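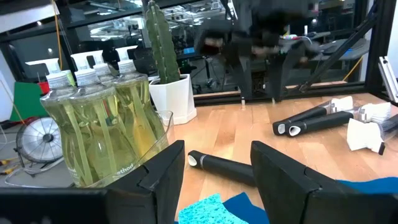 Consumable cleaning supplies are stored by type and by the way they fail. Liquids leak, porous goods hold moisture, and textiles shed lint and carry soil from one surface to the next. A storage plan that ignores these differences will produce a shelf that looks orderly and performs badly. Pump-top dish soap is the usual starting point: four bottles standing upright in a clear acrylic bin take up one footprint, move as one unit, and show their liquid level through the plastic. A sponge lying against a blue cloth is a different case. Each is in contact with the other, and if either one is damp, both should be treated as damp.

Household Storage and Materials, Unit 2
Handout: Containment of Cleaning Supplies
Revised March 24, 2021

1. Terms

Containment is the assignment of a group of items to a vessel with fixed walls. Footprint is the area of surface the vessel covers, measured at its widest point. This is normally the rim; most molded bins taper toward the base. Working volume is the part of the interior that can be filled while every item can still be lifted out with one hand.

The catalog volume of a bin is not its working volume. The Girkwood bin used in the January exercise is listed at 2,655 cubic centimeters. Filled by the one-hand rule it held 2,134. The difference sits mostly in the rounded corners and in the clearance left for fingers. Students who sized their shelf from the catalog figure had to redo the layout.

2. Upright liquids

Bottles with pump dispensers are stored upright only. The pump head sets the height requirement, and on many bottles it also sets the width: a nozzle may project past the body. Turn nozzles inward or along the long side of the bin. A nozzle that hangs over the rim will be caught by a sleeve sooner or later.

Four equal bottles are best set two by two. The group then braces itself and needs no divider. In a single row the end bottles lean as soon as one is taken out.
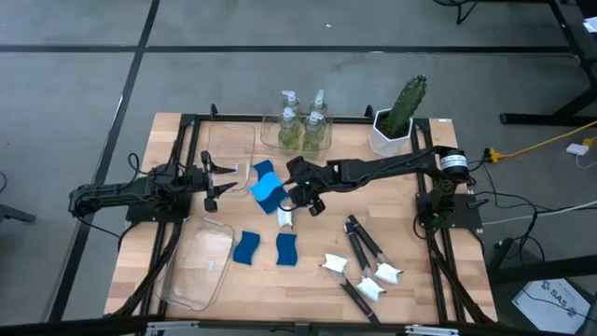 Set the bin before loading it. A loaded bin that has to be shifted should be slid on a dry surface — lifting by the rim flexes the walls, and acrylic cracks at the corners first. Keep the front edge of the bin parallel to the front of the shelf. Angled bins waste a wedge of surface on each side that is too small for anything else.

3. Porous goods

Sponges in use and sponges in reserve are separate categories and get separate vessels. Reserve sponges may be stacked flat. Stack height should stay below the wall of the container so that the top sponge does not slide off when the container is pulled forward.

Used sponges are not contained until dry. The Candico tray has a raised floor and is acceptable for drying; a flat-bottomed bin is not.

4. Cloths

Fold to the inside length of the container, not to a standard size. For the Nzioka shallow bin (968 square centimeters at the base), a cloth folded in thirds and then in half stands on its edge and can be pulled without disturbing the others. Colors are kept together where color is used to mark the room or task.

5. Items outside the system

Plants, lamps and other fixed objects are drawn on the plan first. Allow a hand's width around a cactus on the side from which bins are removed. Plants with drain holes stay off any shelf that holds paper goods or dry cloths.

6. Assignment

Draw one shelf to scale using the Imus grid sheet. Show the footprint of each vessel, the direction of removal, and the working volume beside the catalog volume. Label the vessels on the drawing by content. Drawings in pencil are accepted. Bring the bins themselves, empty, to the next lab.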